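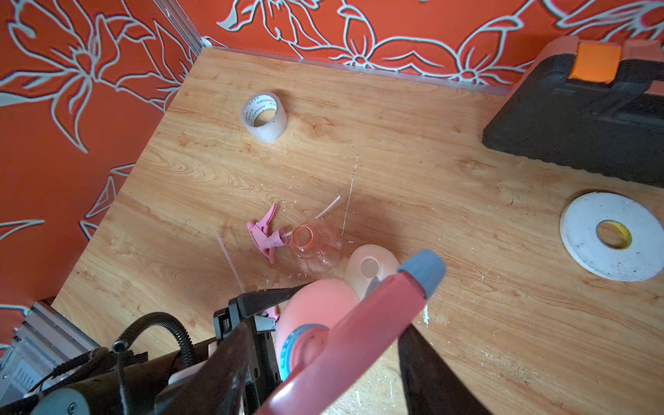
Packing tape on the table, floral walls behind.

Multer M5 4G router review: three weeks with no landline

Our fixed line in Stistedbridge went off on a Tuesday and the engineer slot we got offered was nearly a month out. So. Mobile broadband it was. I'd been meaning to try one of these boxes anyway and the Multer M5 was the one in stock, £89 with no contract, bring your own SIM.

Short version if you're in a rush like me: good little router, poor app, don't buy it for gaming.

Setup

SIM in the bottom, power in the back, wait. Mine took 5 minutes from plugging in to a page loading on my phone, and most of that was a firmware update it insisted on doing first. No choice about that, it just goes. The lights blink orange the whole time and the leaflet doesn't say what orange means. It means updating. Solid white is connected.

Takes a nano SIM, which you push in until it clicks. Mine didn't click. Worked anyway.

The wifi password is on a sticker underneath, in grey on slightly darker grey. Take a photo of it before you put the thing on a high shelf. I didn't, and I've been up that stepladder twice.

Speeds

Depends completely on your mast, so take my numbers as mine and nobody else's. We're on the Erinstead side of town, one hill in the way. Best I saw was 191 Mbps down, just after six in the morning, router on the upstairs windowsill. Evenings were a lot slower. Fine for telly in two rooms, fine for video calls, but if somebody started a big download you noticed straight away.

Moving it matters more than anything in the settings. Downstairs behind the sofa it was miserable. Same router, same SIM, upstairs by the glass, different product. There's a signal strength page in the browser menu (not in the app, for some reason) and it's worth ten minutes wandering about with the thing on an extension lead.

Upload was steady enough for work. Sending a folder of large files was slow but it got there, no drop outs.

Gaming — no. Ping jumps all over the place in the evening. Turn based stuff okay. Anything with shooting in it, forget it.

The app

Bad. Logs you out every time you close it. The data counter was behind by a day, sometimes more, and if you're on a capped SIM that's a real problem. I went by my network's own text alerts in the end. Guest wifi is in there and does work, parental controls are in there and I couldn't get them to save. Tried on two phones. Same.

Browser menu is ugly but everything in it does what it says, so use that. Type the adress off the sticker into your laptop and ignore the app completley.

Range and heat

Wifi reached the whole of a three bed semi, with a weak patch in the kitchen. Garden, no. It gets warm, not worryingly so, but I wouldn't shut it in a cupboard. No fan so it's silent, which I liked as it ended up in the bedroom.

Two ethernet ports on the back. One can take a fixed line instead, so when the landline came back I plugged that in and set the SIM as backup. Pulled the cable to test it — took a bit under a minute to switch over. You'd lose a call but you'd keep working. This is why I've kept it and not sent it back.

No battery, by the way. Power cut means no internet. Some people assume these are like the pocket ones and they aren't.

Against the Doherty

The other one I looked at was the Doherty 885. Borrowed one for a weekend. Dearer, has sockets for an outside aerial, and the app is miles better. Indoors in the same window I couldn't see much difference in speed. If you're properly rural and going to stick an aerial on the chimney, get that one. If you just need something for a few weeks or as a backup, I'd keep the change.

Good: price, easy setup, silent, failover to SIM works.
Bad: app, grey on grey sticker, no aerial sockets, evening ping.

Four stars. Would be four and a half if the data counter worked. Will update if the next firmware fixes it, there's supposed to be one in May.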